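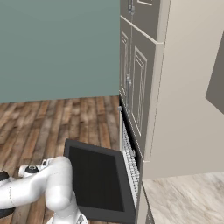
Simulated kitchen, simulated arm, very real loss of my weekends.

1/ A thread about dishwasher doors, and how we found out our success rate was mostly flattery. The write-up went online on 30th May and has so far been read by my co-authors and, I think, my mum.

2/ The task is called Histora and it's dull on purpose. Arm gets to the dishwasher, door ends up shut. Change the kitchen, do it again. A toddler can manage it, usually while you're still loading.

3/ Our first policy, Skukum, was trained on 1,000 demonstrations, all made in simulation. It closed the door in almost every test run. We had cake. I'd like that noted, as the cake was the high point of the project.

4/ Then Nadine Yammine asked what "closed" meant. Bit rude, we thought, with cake on the table.

5/ "Closed" meant the hinge angle had dropped below a threshold at any moment in the run. Any moment at all. Whack the door, have it swing up and flop straight back open, and that was a pass. We'd built a robot that slams doors and a judge that looks away at the right time.

6/ So we wrote a stricter check. The door has to be under the threshold and stay there for 3 seconds, with the arm backed off and the rack where it should be. Rescoring the old runs took an afternoon. Recovering from the new number took most of August.

7/ I won't put the old number next to the new one in a thread. There's a table in the write-up and it can break the news to you in its own time.

8/ Next job was working out why it failed. Fadi Sabbagh sat and watched 113 failed runs and sorted them into piles by hand. Biggest pile by a long way: the arm goes for the door from the wrong side, leans on the rim, and pushes it further down. Full marks for commitment.

9/ Our guess was that the policy had two views and was only listening to one. The wide view knows where the door is. The close view knows where the fingers are. Near contact you want the second, and ours kept steering by the first, like someone parking with a map.

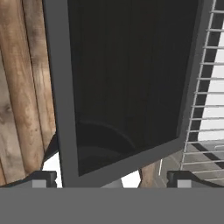

Ezequiel Vidal: did you try just switching the wide view off for the last stretch? We did that with drawers and it helped more than anything clever we came up with.

10/ Replying up here so it doesn't get lost: yes, and it annoyed me how well it worked. We'd spent weeks on a learned weighting between the two views. A plain switch at a fixed distance got most of the way there in one line of code.

11/ The catch is that a hard switch is touchy. Set the distance too long and the arm gets lost on the way in. Too short and it's already leaning on the rim. So the version we kept fades one view out over the last 20 centimetres. Qiuyue Tang calls it "the dimmer" and now I can't get anyone to use the name in the paper.

12/ Things we don't know yet. Whether any of this holds on a real door, with a real hinge that's been sat on. Whether it helps with ovens, which open much the same way but fight back. Whether I can look at a dishwasher socially.

13/ If you take one thing from the write-up, make it the scoring bit. Go and read your own success check, line by line. Jad Bataineh did this with his after hearing our talk and hasn't replied to my messages, so I assume it went well.

14/ Code and both versions of the check are up, old one included, so you can run your policy on it and feel marvellous for an evening. Ovens next.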